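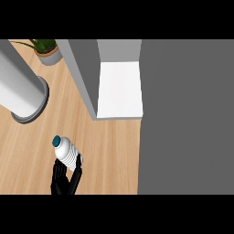
Drandance에서 병을 쥔 그리퍼를 위에서 본 화면. 뚜껑이 왼쪽 위로 기운 자세다.

Wuken 양팔 키트와 Drandance 시뮬레이터 사용기: 조립보다 설정이 오래 걸린다

2023-08-18 | 글 편집부
읽는 시간 7분
분류: 공방 장비 > 로봇·자동화 > 사용기

Wuken 양팔 키트를 공유 공방 Grenavside의 작업대에 설치하고 5월부터 사용했다. 키트 구성은 팔 2개, 병렬형 그리퍼, Hapeta 제어 보드, 전원부, 그리고 Drandance 시뮬레이터 사용권이다. 시뮬레이터는 별도 구매도 가능하지만 이 글에서는 키트에 포함된 판본만 다룬다. 비교 대상으로 삼을 만한 다른 키트는 써 보지 않았으므로 상대 평가는 하지 않는다.

조립

기계부 조립은 하루 작업으로 끝났다. 관절 모듈은 출고 시 번호가 각인되어 있고, 체결 순서는 설명서 도면과 일치한다. 볼트는 규격별로 봉투에 나뉘어 있다. 어깨 관절의 브래킷은 좌우가 대칭처럼 보이지만 케이블 홈의 위치가 다르다. 설명서에 이 차이가 표시되어 있지 않아 왼팔을 한 번 분해했다.

손목에서 그리퍼로 넘어가는 배선은 여유가 부족하다. 손목을 끝까지 돌리면 커넥터가 당겨진다. 연장선을 넣고 스파이럴 튜브로 감은 뒤에는 같은 증상이 없었다. 연장선은 키트에 들어 있지 않다.

베이스 플레이트는 클램프 고정과 볼트 고정을 모두 지원한다. 공방 작업대에 구멍을 낼 수 없어 클램프를 썼고, 팔을 빠르게 뻗으면 플레이트가 조금씩 밀렸다. 고무 시트를 깔고 클램프를 하나 더 물려 해결했다. 전용 작업대가 있다면 처음부터 볼트로 고정하는 편이 낫다.

제어 보드

Hapeta 보드는 양팔을 한 장으로 제어한다. 관절 ID를 자동으로 검색하는 기능이 있으나 양팔을 동시에 연결한 상태에서는 검색이 중간에 멈추는 일이 잦았다. 한 팔씩 연결해 ID를 부여하고 나중에 합치는 절차로 바꾸자 문제가 사라졌다. 펌웨어를 갱신한 뒤에도 동작은 같았다.

비상정지 단자는 기본으로 점퍼가 꽂혀 있다. 공유 공간에서 쓸 경우 점퍼를 빼고 버튼을 연결해야 한다. 버튼은 동봉되지 않는다. 이 가격대의 키트라면 포함했어야 할 부품이라고 본다.

로그는 텍스트로 저장되고 형식이 단순하다. 관절 각도, 전류, 온도가 한 줄에 기록되며 별도 도구 없이 스프레드시트에서 열린다. 이번 사용 기간 중 가장 도움이 된 부분이다.

시뮬레이터

Drandance는 키트의 팔 모델을 기본으로 포함한다. 실물과 링크 길이를 대조한 결과 그리퍼 손가락의 두께만 차이가 났고, 모델 파일에서 직접 고칠 수 있었다. 실내 배치는 미리 준비된 것을 불러오거나 물체를 하나씩 놓아 구성한다. 파지 시험에는 나무 바닥에 칸막이와 흰 수납장, 기둥, 화분이 있는 배치를 썼다. 대상 물체는 몸통에 가로 골이 진 흰색 플라스틱 병이며 뚜껑은 청록색이다.

병을 고른 이유는 접촉 조건이 까다로워서다. 골이 있는 원통은 손가락이 닿는 위치에 따라 접촉점이 크게 바뀐다. 기본 접촉 설정에서는 병이 손가락 사이에서 미세하게 떨렸고, 들어 올린 뒤 천천히 회전하는 경우도 있었다. 마찰 계수를 높이는 것만으로는 떨림이 남는다. 물리 연산 간격을 줄이고 접촉 강성을 낮추자 안정되었다. 대신 연산 속도가 떨어진다.

충돌 형상은 원본 메시를 그대로 쓰는 방식과 단순 형상으로 근사하는 방식 중에서 고른다. 근사를 택하면 병의 골이 사라지고 매끈한 원통이 된다. 경로만 확인할 때는 근사로 충분하고, 파지력을 볼 때는 원본 메시를 써야 한다. 이 구분이 설명서에는 한 문장으로만 언급된다.

파지 시행은 3000회 가까이 돌렸다. 그중 1153회를 원본 메시 설정으로 돌렸고 나머지는 근사 설정이다. 두 설정의 성공률은 공개하지 않는다. 병의 초기 자세와 접근 방향을 중간에 여러 번 바꾸었기 때문에 하나의 수치로 묶으면 오해를 부른다. 실패 유형만 적으면, 근사 설정에서는 접근 중 병을 쳐서 넘어뜨리는 경우가 많았고 원본 메시 설정에서는 쥔 뒤 병이 기울어지는 경우가 많았다.

렌더링 품질은 작업용으로 무난하다. 나뭇결이 구분되고, 병의 골도 위에서 내려다본 시점에서 식별된다. 다만 쥔 물체와 그리퍼의 그림자가 약하게 처리되어 바닥과의 거리를 화면만으로 판단하기 어렵다. 높이 값을 수치로 띄워 두는 설정이 있으니 켜고 쓰는 것을 권한다.

시점 전환은 단축키로 한다. 위에서 보는 시점에서는 작업 영역에 따라 한쪽 팔이 화면 밖에 놓인다. 양팔 동작을 확인하려면 창을 나누어 시점을 따로 지정해야 하는데, 나눈 창의 배치가 저장되지 않는다. 프로그램을 다시 열 때마다 같은 작업을 반복했다.

실물로 옮기기

시뮬레이터의 관절 궤적은 파일로 내보내 Hapeta 보드에서 바로 재생할 수 있다. 변환 과정은 간단하다. 단, 속도 제한은 함께 넘어가지 않는다. 보드 쪽 제한값을 먼저 낮게 잡아 놓고 재생해야 한다. 첫 재생에서 오른팔이 예상보다 빠르게 움직여 비상정지를 눌렀다.

그리퍼의 닫힘 위치도 보정이 필요했다. 시뮬레이터에서 정상적으로 쥐던 값으로 실물 병을 잡으면 몸통이 눌린다. 시뮬레이터의 병은 강체이고 실물 빈 병은 변형된다. 전류 제한을 걸어 해결했으나 적정값은 병마다 달랐다. 내용물이 든 병에는 빈 병 기준의 전류가 부족했다.

양팔 협조 동작은 아직 제한적이다. 한 팔이 병을 잡고 다른 팔이 뚜껑을 돌리는 동작을 시도했지만 두 팔의 시작 시점이 매번 조금씩 어긋났다. 보드의 동기 옵션을 켜면 간격이 줄어든다. 완전히 없어지지는 않는다. 제조사 문서에는 이 옵션이 시험 기능으로 분류되어 있다.

문서와 지원

조립 설명서는 충실한 편이고 소프트웨어 문서는 그렇지 않다. Drandance의 접촉 관련 항목은 이름과 기본값만 나열되어 있으며 단위가 빠진 항목이 있다. 한국어 문서는 조립편만 제공된다. 문의 메일에는 답이 왔고, 어깨 브래킷의 좌우 표기는 다음 판에 반영한다고 했다.

소음은 공유 공방에서 문제 되지 않는 수준이다. 정지 상태에서도 관절이 전류를 유지하므로 고주파음이 약하게 들린다. 대기 시간이 길면 토크를 끄는 편이 좋은데, 토크를 끄면 팔이 처지므로 받침대가 필요하다. 받침대는 공방의 자투리 합판으로 만들었다.

구매 판단

기구부의 완성도는 높고 유격도 작다. 시뮬레이터를 함께 쓸 생각이라면 접촉 설정에 시간을 들일 각오가 필요하다. 팔 하나로 집고 놓는 작업이 목적이면 Drandance의 기본 설정에서 시작해도 무리가 없다. 양팔 협조가 목적이라면 동기 옵션이 정식 기능이 될 때까지 구매를 미루는 쪽을 권한다.

추가로 준비할 품목은 비상정지 버튼, 손목용 연장선, 스파이럴 튜브, 고무 시트, 여분의 클램프다. 베이스를 볼트로 고정할 경우 뒤의 두 품목은 필요 없다.

태그: 로봇팔, 그리퍼, 시뮬레이션, 공유공방, Wuken, Drandance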